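From: Monique Aubert
To: royer-users
Date: February 27, 2021
Subject: Re: [royer-users] Importer drops rows after upgrade

> After moving to Royer 2 the nightly import from Plindix stops
> at row 3,952. No error in the log. The file has not changed
> format since December. Is there a row limit I missed?

There is no row limit. The importer reads in batches of 100 and discards a batch without logging if the encoding check fails. Look for a stray Latin-1 byte in the batch after the last good row – in our case it was an accented street name.

Set the batch size to 20 and log level to debug, then run the file again. The failing batch will be listed by offset.
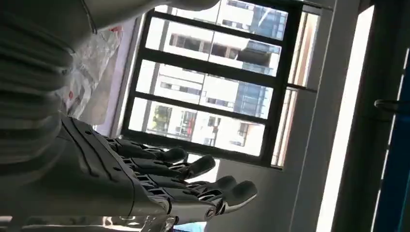

Gray robotic hand, fingers pointing right.

The Jistham patch adds a strict mode that aborts on the first bad byte. I have run it against the Prundance test set and it applies cleanly. It does not fix the missing log line, so keep debug on for now.

If the offset points to a row that looks fine, send me the raw bytes off list. Please don't paste them into the message body – the archive re-encodes everything.

Monique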